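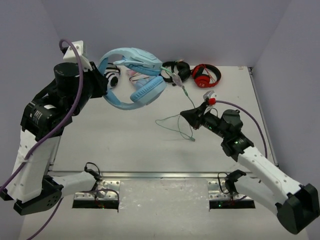

According to Orlando Henao, the east gallery is ready to open as it stands, apart from the light readings on the paper works and one loose cleat behind the large Ostdale canvas. The items below follow his walk-through, with comments added where the two of us differed.

Ostdale Museum of Art
Gallery inspection checklist, pre-opening
Exhibition: Betancur, Works on Paper and Canvas
Rooms covered: east gallery, link corridor, Ginmont Room
Month: November

1. Doors and exits

1.1 Exit doors open fully from inside. Yes.
1.2 Exit signs lit. Yes.
1.3 Routes clear of crates and ladders. No.
Comment: Two empty crates in the link corridor. Moved to the loading bay before the walk-through ended. Marked No because that was the state on arrival.
1.4 Temporary wall leaves enough width for a wheelchair to turn. Yes.
Comment: Tight at the north end. Do not add a bench there, even if the floor plan shows one. The plan is the old version.

2. Walls and hanging

2.1 Hooks and cleats rated for the weight. Yes.
2.2 All works level and firm to a light touch on the frame. No.
Comment: The large canvas on the east wall moves at the lower left. O.H. thinks the cleat only needs tightening. I would like the screw replaced as well. Work order is in.
2.3 Security fixings closed. Yes.
2.4 Temporary wall braced at the top. Yes.

3. Light

3.1 Paper works at or below 60 lux. No.
Comment: Three drawings in the Ginmont Room read high, all under the same track. The lamp heads were turned after the last reading. Dim the track and read again at 8 a.m. with the blinds down.
3.2 Oil paintings at or below 175 lux. Yes.
3.3 No lamp shining into visitors' eyes at the doorways. Yes.
3.4 Blinds close to the sill. Yes.
Comment: Left-hand blind in the link corridor sticks. It does close if pulled from the middle.

4. Climate

4.1 Logger in each room and working. Yes.
4.2 Humidity steady over the past week. Not confirmed.
Comment: The Ginmont Room logger was reset and lost four days. Readings after the reset are steady. The Arkar collection's loan terms ask for a full week, so this one stays open.
4.3 No sign of damp on outside walls. Yes.

5. Cases and plinths

5.1 Case locks tested. Yes.
5.2 Plinths do not rock. Yes.
5.3 Glass free of chips at the corners. No.
Comment: Small chip on the sketchbook case, back edge, also noted in the spring report. It has not grown. Cover with the edge strip until the new panel arrives.

6. Floor

6.1 No raised boards or loose mats. Yes.
6.2 Barriers 20 inches from unglazed works. Yes, after one was moved.
6.3 Cables covered. Yes.

Open items: 2.2, 3.1, 4.2, 5.3
Second visit needed: yes, for 3.1 and 2.2 only
Copy to: registrar, front desk, lender file (Arkar)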